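Bench notebook - break corner, capsule machine
Thursday
5 min read

Continuing from the last entry. The machine is still slow on the first cup and the shot volume still drifts upward through the morning. Descaling is done. Today was meant for measuring, and for settling where everything on the table lives, which has been open since September.

Starting point: tank drained and wiped, drip tray emptied, capsule bin emptied. Machine moved back from the front edge so the lever can go all the way up without anyone leaning over it. Water from the Tadutus filter jug only. No tap water until the limescale question is closed.

Weighed the tank full to the mark and got 952 g of water, jug subtracted. Ran the machine with no capsule on the long setting, two rinses, discarded. Then a measured series into the glass beaker, scale zeroed each time. Long setting, no capsule, first pull after power-on: 242 g in the beaker, far over what the setting is supposed to give. Later pulls came down and stayed down. So the excess belongs to the first pull. My guess is air in the line between the tank valve and the pump, with the flow meter counting badly until the line fills. I have not proved that.

Tank seating is the other suspect. If the tank is dropped in fast, the valve at the bottom does not always open fully. Lifting it and setting it down again changes the pump sound. Need to repeat this with the tank at different levels before I write it down as a cause. A low tank seems to make it worse, but I only tried low twice.

Capsules next. We have three kinds open: the Drisus red, the Bundberg dark roast, and what is left of the Thammasiri sampler. The Bundberg ones have a slightly stiffer rim and need a firmer push on the lever. No leak from any of them today. The red ones pierce cleanly. For the volume runs I am staying with red until that box is finished, so that the capsule is not one more variable.

Layout of the table, as it stands now. Machine at the back with the water tank on its right side, lid reachable. Capsule stand on the right. Beaker on the left, well away from the lever. Teal tray goes at the back as well, to the left of the machine. Anything that drips goes on the tray and not on the wood. The wood has a finish on it but I do not trust it with standing coffee, and the ring near the front from last spring did not come out with soap.

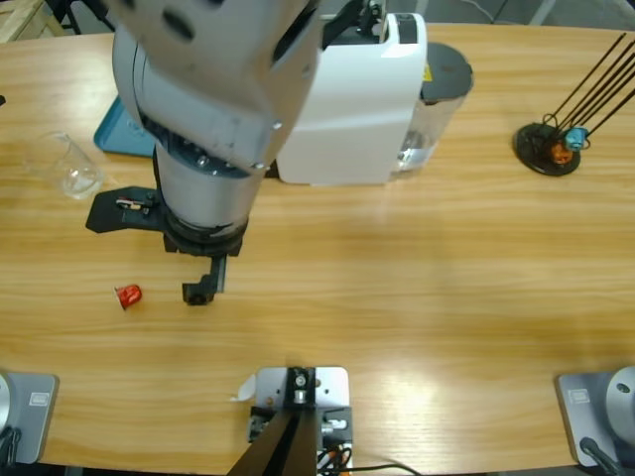
Soledad Sotomayor would put the stand on the left instead, next to the beaker, so that a right-handed person lifts the lever and loads with the other hand. She also wants the tank filled at the end of the day and not the start, and thinks the first-pull error will shrink if the valve has been under water all night. Both are cheap to try. I will do the tank first and leave the stand where it is for a week, so we are not changing two things in the same set of numbers.

Against the overnight fill: water sitting in plastic until morning, which I would rather not drink. For the test it does not matter, the first pull goes in the sink anyway.

Timing. From power switch to steady light, about 22 seconds on a cold start by the wall clock. I did not use a stopwatch and would not compare this with anything. On a warm restart the light goes steady almost at once. The slow first cup people complain about is therefore partly heating and partly the pump working against air, and I can't separate the two with what I have on the bench.

Small things found while everything was apart:

- Hinge of the tank lid had coffee grounds in it. Cleaned with a dry brush.
- Drip grille had one bent bar, straightened by hand.
- Spout was clean inside. Outside had a brown film, came off with warm water and a cloth.
- Capsule bin still jams if it is allowed to fill above the ledge. Empty it at lunch.
- The old measuring cup reads high against the scale. I have taken it off the table. Use the beaker and the scale together, and ignore the beaker lines for anything that goes in the log.

Procedure from tomorrow, until I change it here:

1. Seat the tank slowly, then lift and seat it again.
2. Power on, wait for the steady light.
3. One long pull with no capsule, weigh it, write it down, discard.
4. One long pull with a red capsule, weigh it, write it down. Drink it or don't.
5. Spent capsule into the bin. Wipe the tray.

If the number in step 3 stays high with the tank filled overnight, I take the valve out and look at the spring. A spare seal is in the drawer with the hose clamps, in the bag marked "tank". Please leave it there.

Left to do: low-tank runs, one full day with the short setting, and a look at whether the back feet are level. The machine rocks a little when the lever comes down and I don't know yet if that is the feet or the table.

Comments (3)

The lever was stiff again after lunch with a Bundberg. Second push went through. Not logged, sorry.

Can the short setting be reprogrammed once this is finished? It has been too short for me since the reset.

Agree on the measuring cup. It was reading high in the old room too.

Recent entries
Descaling, second attempt
Scale drift and the uneven bench leg
Filter jug: cartridge change
Drawer labels, revised
Where the hose clamps went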